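Section 4: Setting Up Your Bench Before You Install Clistora

I wrote this part of the guide after helping Delia Zapata move her sample tracking setup from paper to Clistora, and most of it comes from what tripped us up. The software itself takes very little time to install. Getting your shelves, labels and names in order is the real work, so do that first and you'll thank yourself in July when everybody's on vacation and somebody calls to ask where a plate went.

What you need before you start

A label printer that's already talking to your computer
One roll of freezer-safe labels (Flakance makes the ones I use)
Your old logbook, even if it's a mess
A cup of coffee

4.1 Name your locations

1. Open the Locations tab and click Add Site. Type the name people really say out loud. If everyone calls it the back bench, call it Back Bench.

2. Under the site, add your surfaces: benches, tabletops, carts. Give each one a short name.
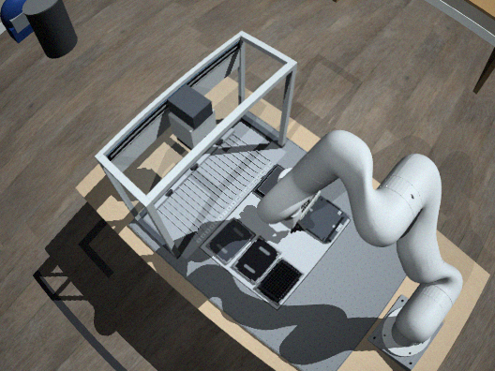

3. Add storage next. Freezers, fridges and shelves go under Storage, and each gets its own two-letter code. Pick codes that don't look alike. I once used FR and FP in the same room and regretted it all winter.

4. Click Save Tree. The little wheel spins for a bit on an older machine – leave it alone and don't click twice, or you'll get two of everything.

Note: You can rename a location later without losing its history. You can't change its code, so take your time over step 3.

4.2 Bring in your old records

1. Type or paste your logbook into the starter spreadsheet. Garnet Simard did ours, all 1,202 lines of it, and he's still speaking to me.

2. Check the date column. Clistora wants the month first.

3. Go to Import, choose your file and press Preview. Rows with a problem show up in yellow. Fix them in the spreadsheet and load it again, it's much quicker than fixing them on the screen.

4. When the yellow is gone, press Import.

Caution: Import has no undo. Make a backup from the File menu first, and give it a name you'll recognize.

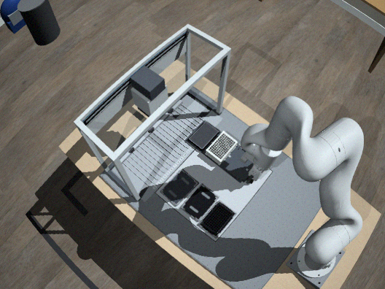 Figure 4-1. White arm mounted on a tan tabletop.

4.3 Print your first labels

1. Select the records you want and click Print. Keep the first batch small. I do 40 at a time and peel as I go.

2. Set the label size to match your roll. If the text runs off the side, drop the font by 2 points and try again.

3. Scan one label before you stick any of them down. The record should pop right up. If you get a blank page, head to Section 7, where Mirta Sepúlveda has written up all the scanner settings (she's far more patient with scanners than I am!).

4. Wipe the surface, let it dry, then press the label on from the middle outward.

Note: For plates, put the label on a short side. Anything stuck on top gets lost along with the lid.

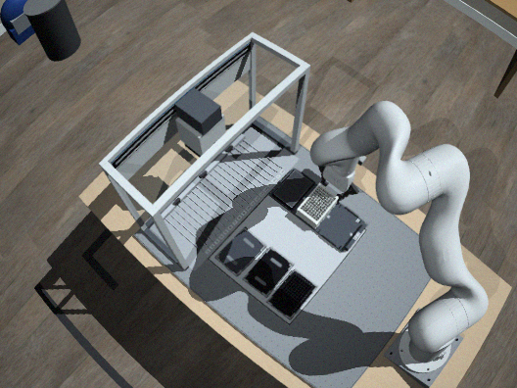 Figure 4-2. Microplate in the gripper, just above the deck.

4.4 Add your people

1. Go to Users and click Invite. Everyone gets a login of their own, even if they only drop in now and then.

2. Choose Viewer for people who just look things up and Editor for people who move samples.

3. Keep Admin for yourself and one backup person. Mine is Aldana Cabral.

Once the invitations are out, go on to Section 5 and set up your low-stock alerts.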